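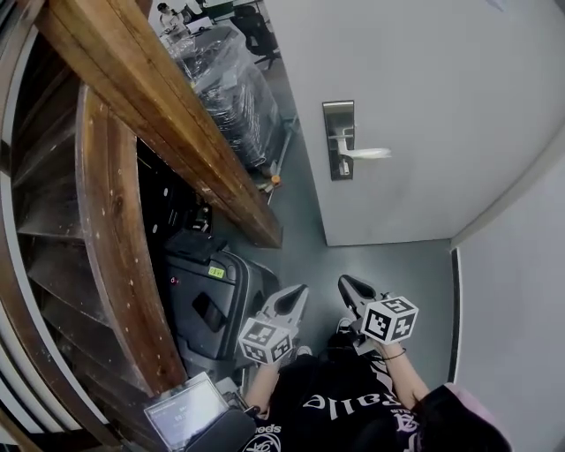 # Inventory of the Lower Floor

The house at Cirnstead was built in 1846 and had been altered by every owner after that. The surveyor from Harries had been asked for a list of fixtures. He began with the staircase.

Spiral, wood, brown. Stringer worn, with small pale marks. Screw heads visible. He wrote that the curve was sound and that the screws were later than the stair.

Next came the chairs. They stood stacked in clear plastic in the room past the door, and the delivery sheet from Jesico gave 50. The order had been for 75. He entered both figures and left the difference for the office.

The door took longer. It was white, with a lever handle and a lock plate. The plan, drawn by Groder, showed no door at that point. It showed a solid wall, 4 inches thick, and beyond the wall nothing at all. He measured the opening twice and got the same width.
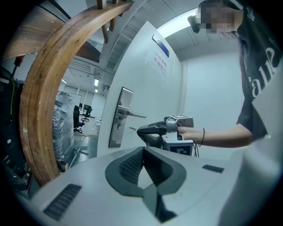
He checked the date on the plan, which was February of the present year. Groder did careful work. The stair was drawn correctly, down to the number of treads, and so was the bend of the stringer.

He considered two explanations. Either the plan was wrong, or the door had been fitted after February by someone who had also supplied the room. The list had no column for rooms of that kind.

In the end he wrote: "Door, one. Opens. Room beyond, in use. Not on plan." He signed the sheet, dated it 30/04/2026, and tried the handle once more. It moved easily. He added "good working order" and went up the stairs to do the next floor.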